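Storage and Sorting - Small things in baskets with slots

Last updated: July 25, 2013

Baskets with slots - what do you put in them?

fostura_fan wrote:
Hello all. I bought a few of the light gray baskets from the Martens shop in Clulley, the rectangular ones with small slots in the walls and in the bottom. My plan was to use one for the thin cleaning cloths and the small things that always lie on the table. Now I am not sure it was a good plan. The cloth makes a ball on the bottom and the small things hide next to it. In my photo you can find the yellow one, and a bit of something orange behind. 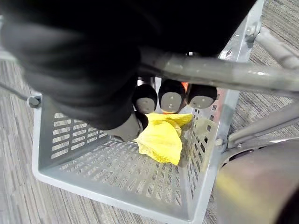
Re: Baskets with slots

brurnusum wrote:
I have had the same type for years and I like it. You don't fold a cloth like this, you only drop it in. The air comes through the slots and I can rinse the whole basket in the shower. For small things I would take a closed box.

3 people liked this

Re: Re: Baskets with slots

pegboard313 wrote:
I don't agree about dropping it in. A cloth in a ball takes the place of five folded ones. Fold it in three, stand it up against the short wall, and the rest of the floor is free. I keep 200 clothespins in a basket like this and they stay where they are, only the very thin ones put their legs through the slots.

brurnusum wrote:
Folding a cleaning cloth is a waste of an evening, sorry. It goes back on the floor the next day.

pegboard313 wrote:
It takes me one minute for the whole pile. But okay, every house is different.

fostura_fan wrote:
Thank you both. I should say that the basket stands on wood, and I was a little worried about drops coming through the slots. You can see the wood color through the wall when you look from the top.

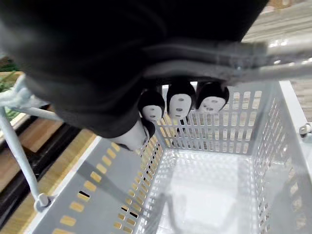 Re: Drops on the wood

slow_sorter wrote:
Put a tray under it - any flat one, a baking tray is fine too. I learned this in August last year, when I left a wet sponge in mine over a weekend and got a pale mark on the shelf. With dry cloths I would not worry.

brurnusum wrote:
Agree about the tray. Or cut a piece of shelf liner for the inside, but then you lose the air from below.

pegboard313 wrote:
With the liner the small things also stop falling through, so for me it is the better choice. Does Fostura still make one for this size?

fostura_fan wrote:
I will look on Saturday. For now I try a tray under it, and the small things go to a jar.

Shares: 2 - Comments: 9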